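Midtbø's unbeaten run gets its toughest road test yet

Twelve games, 12 wins, and the coach still wants to talk about tackling.

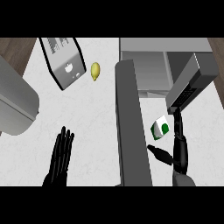

The streak matters less than the way her players finish games, the Midtbø coach told us on Tuesday, and she would happily trade a blowout for one clean fourth quarter. "We gave up 400 yards at Ekgate and won," she said. "I watched that film twice and I didn't enjoy it either time!"

There's plenty to enjoy, though. Midtbø has rushed for 1182 yards behind a line that started three freshmen in the opener, and 611 of those came in the last four games — a terrific stretch by any standard in this conference. "They got tired of hearing they were young," she said. "Now they just block people."

Next up is Bistbridge, away, under the lights, in front of almost certainly the loudest crowd of the year. She remembers losing there by a point as an assistant. "I can still hear that band," she said, laughing.

Her quarterback should be back from the ankle he rolled against Orkik. Is he starting? "He practiced. He looked good. Ask me at kickoff."

Kickoff is at 7 p.m.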